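Category: Kitchen and Stores > Fruit handling > Questions and answers

Peeled citrus: frequently asked questions

These questions come from kitchen staff and from the sites that receive prepared fruit from Helovdale. They cover whole citrus that is peeled by hand and either served whole or divided into segments. Juice, zest and dried peel are dealt with on separate pages.

Which fruit does this page apply to?

Oranges, mandarins, clementines and satsumas. Grapefruit may be handled the same way, but the membrane is thicker and most recipes call for it to be cut out with a knife. Lemons and limes are not normally peeled whole.

What is the difference between zest, pith and membrane?

Zest is the coloured outer layer of the peel and holds most of the oil. Pith is the white, spongy layer beneath it. Membrane is the thin skin around each segment. A fruit described on a prep sheet as "peeled" has had the zest and the bulk of the pith removed. A fruit described as "cleaned" has also had the loose strands of pith taken off. A fruit described as "skinned" has lost the membrane too and is always in separate pieces.

Does all the pith have to come off?

No. Pith is edible. It is slightly bitter in oranges and nearly tasteless in most mandarins. Patches and strands left on the surface are accepted for fruit served whole. For fruit salad, remove anything that lifts with a fingertip and leave the rest. Scraping with a blade breaks the membrane, and the fruit then leaks in the tub.

Why do some peeled fruits look pale and streaky?

The colour of a peeled fruit depends on how much pith stays attached. Where the membrane is bare, the flesh shows through as orange. Where pith remains, the surface is cream or white. A mottled fruit is not under-ripe and should not be rejected on colour alone.
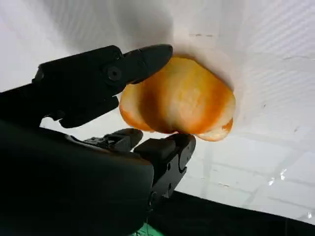 Helovdale Kitchens | Fruit and Cold Preparation Team

Deep orange streaks running into cream and whitish patches are within the accepted range for "peeled". The same surface would need a second pass before it could go out as "cleaned".

How should a peeled fruit be held?

By the sides, with the fingertips, using the least pressure that stops it slipping. The lobes are held together only by membrane and a little pith, and a firm grip at one point will split the fruit along the nearest seam. Do not press a thumb into the open centre unless the fruit is to be divided.

What is the correct way to divide a fruit into segments?

1. Find the hollow at the stem end.
2. Put both thumbs in the hollow and open the fruit into two halves.
3. Lay each half flat side down.
4. Part the segments from the outside edge towards the core.
5. Pull away the white core if it has stayed attached.

Seeded fruit should be divided over a tray. Seeds that show through the membrane may be squeezed out at the inner edge of the segment.

A segment has torn. Can it still be used?

Yes, on the same day. Put torn segments in the juice tub and not with the whole ones. One torn segment wets the others, and wet segments soften quickly.

How long does peeled citrus keep?

Whole peeled fruit, covered and chilled: 2 days. Separate segments with the membrane intact: 2 days. Skinned segments: the day of preparation only. Unpeeled fruit keeps far longer and should be left in its peel until needed. The label must carry the time of peeling. The delivery date goes on the crate card.

Can peeled fruit be frozen?

Segments can. Whole fruit freezes unevenly and collapses when thawed. Spread the segments in one layer on a lined tray, freeze until hard, then bag. Thawed segments are suitable for sauces and compotes. They do not go in salads.

Why is my fruit dry inside?

Usually it has been stored too long or was picked late. Dry fruit feels light for its size and the peel stands away from the flesh. The segments look dull and the membrane wrinkles when pressed. Return the crate card to Orlando Llanos in stores with the lot number circled. Keep one fruit from the crate, uncut, until he has replied.

Does an easy-peeling fruit taste better?

There is no reliable link. Loose peel is mostly a matter of variety. Tight-skinned oranges peel more readily at room temperature than straight from the cold room, so take them out before the shift starts.

How many fruits are in a standard order?

The Prerkonville site takes 1,128 fruits per order. The upper limit for any one site is 2,000. Larger quantities have to be split over separate orders and agreed with Maritza Taipe first.

How high can the tubs be stacked?

Segments: 3 tubs. Whole peeled fruit: do not stack. Whole fruit goes in a single layer with the stem end down, in the shallow tubs.

Are gloves required?

Yes, for all peeled fruit. Change them after handling unpeeled fruit, even if they look clean. Anyone with a citrus allergy or broken skin on the hands should speak to Yurani Huanca and will be given other work.

What happens to the peel?

Unwaxed peel goes to the pastry section if they have asked for it that morning. Waxed peel goes in the food waste bin. Check the crate card: waxed fruit is marked W in the lower corner. Fruit with no mark is to be treated as waxed.

Is washing needed if the peel is thrown away?

Yes. Dirt on the peel transfers to the glove and from there to the flesh. Rinse under cold running water, then dry with a paper towel. Wet peel is harder to grip. Peeled fruit is not rinsed.

The wording of "cleaned" used to be different. Which version applies?

The one on this page. The May version required every strand to be removed and caused a good deal of torn fruit. Arif Tambunan rewrote the entry after complaints from two sites. Printed copies of the older sheet should be taken down.

Who do I contact about something not covered?

Darius Dzene for preparation and labelling. Orlando Llanos for deliveries, crate cards and lot numbers.

Last revised September 21, 2021

Related pages
Zesting and storing zest
Apples and pears: preventing browning
Crate cards and how to read them
Cold room layout, Prerkonville
Melon: cutting and portion sizes
Glove types and where they are kept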